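Starnora Washstand Task Kit
Product page, second edition. Last revised May 25, 2023.

The Starnora Washstand Task Kit is a set of household objects, task cards and scoring software for testing a single robot arm with a parallel gripper on light bathroom and kitchen work. It is sold by Fumach to labs, integrators and gripper makers. The arm, gripper and cameras are not included.

The kit deals with thin-walled and long-handled objects. Both give trouble to grippers that do well on blocks and boxes. A ribbed plastic cup deforms under more force than it needs. A brush handle rolls when the fingers close off center, and a head at one end puts the weight well away from the grip.

Task cards

Each card gives a start layout, a goal layout and a time limit. Layouts are written as bearings from the arm base and distances from the near edge of the table. Cards are grouped in four series.

Series A: approach and grasp, one object on the table
Series B: approach and grasp, two objects on the table, one named as the target
Series C: lift, carry and set down
Series D: insert, including long-handled brush into upright cup

Series B is where most new users should start. The second object is placed close enough that a poor approach path will touch it, and the card is failed on any contact with the non-target object. Start poses are drawn by the software from a seed, so that two sites can run the same sequence.

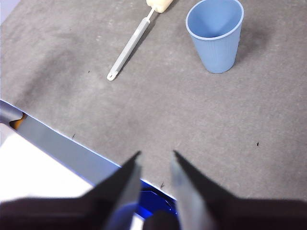
Approach height matters more than approach speed on these cards. The scoring software logs finger position at the moment of first contact and compares it with the pose planned at the start of the trial. A difference above the limit on the card is marked as a soft fault. Soft faults do not end the trial but are listed in the report.

The software does not need a particular camera. It accepts any two video streams with timestamps, one from the wrist and one from a fixed mount. With one stream only, Series A and C can be scored in full. Series B and D cannot.

Grasping long handles

For Series C and D the brush may be held anywhere along the handle. The card does not require a center grip. Teams that grip near the head get a steadier carry and a harder insert, and teams that grip near the tail get the reverse. The report records grip position as a fraction of handle length so that the two can be compared.

Regrasping is allowed once per trial. A drop from any height counts as a regrasp if the object stays on the table.

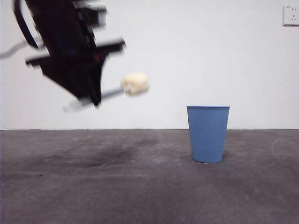

Insert trials are scored in three stages: alignment, entry and release. Alignment is met when the handle axis passes inside the rim. Entry is met when the leading end is below the rim. Release is met when the fingers are clear and the cup is still upright two seconds later. A tipped cup scores zero for the stage in which it tipped and ends the trial.

The carry speed limit on Series C and D is set per card. Users may raise it in the configuration file, in which case the report is stamped as non-standard and cannot be compared with published runs.

What the trial runs showed

Before release, the second edition was run by Aurel Lungu at the Neagu test room over 800 trials on one arm with one set of fingers. Completed trials by series were as follows.

Series A and B combined: 86 percent
Series C and D combined: 70 percent

Most of the lost trials in Series D failed at entry. Alignment was rarely the cause. On the low-scoring cards the handle had turned in the fingers between lift and entry, and the planner was still working from the pose recorded at lift. A second pose check above the cup recovered part of the loss and is now offered as an option in the software.

Finger wear was logged as well. The kit has no opinion on finger material, but the manual asks that finger condition be noted at the start of each block of trials, with a close photo of both tips. Results from a block without that note are accepted and flagged.

Powered objects

An electric toothbrush may be used in Series A, B and C. It should be switched off for all cards. The handle is heavier and thicker than that of a plain brush, so the opening width in the configuration file has to be changed before the first trial. Failing to do so is the most common support request.

The software treats the power button as a keep-out zone. A grasp that would place a finger pad on the button is rejected at the planning stage and a new grasp is requested. The zone is stored as a patch on the object model and can be edited.
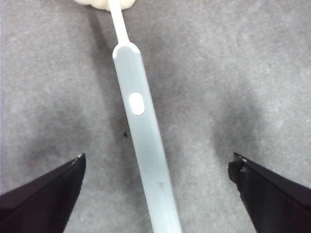 Can I add my own objects to the kit?

Any object that fits between your gripper fingers can be added. You need a mesh file, a mass in grams and at least one marked grasp region. Runs with added objects are reported in a separate table and do not count toward the standard score.

Cup handling

Cups are used upright on every card in the second edition. Side grasps on the outer wall are standard. Rim grasps, with one finger inside, were part of the first edition and were removed in September after too many sites reported cracked rims.

Force is logged if the gripper reports it. If it does not, the software estimates closure from finger travel. The estimate is good enough to tell a firm hold from a miss. It should not be used to compare two grippers.

For the carry cards the cup is empty. Cards with a filled cup exist in draft and are not part of this release.

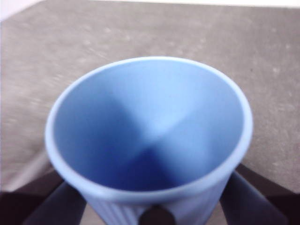
Faith Sang wrote from Plindska that the closure estimate read low on her ribbed cups until she zeroed finger travel against the cup wall at the start of each block, and that the manual should give this as a numbered step. She also asked for the force log in a plain text format. Both changes are in the current download.

Supply and license

The standard kit contains the object set, printed task cards, a table template and one software license for a single workstation. The license has no end date. Updates within an edition are free. The log store holds 2,000 trials before older records have to be exported.

Replacement cups and brushes are sold in packs. Objects bought elsewhere may be used if their outer size falls within the limits printed on the card, and the substitution is entered in the report header.

Orders and support: through Fumach. Quote the edition number and the arm model when asking for a configuration file.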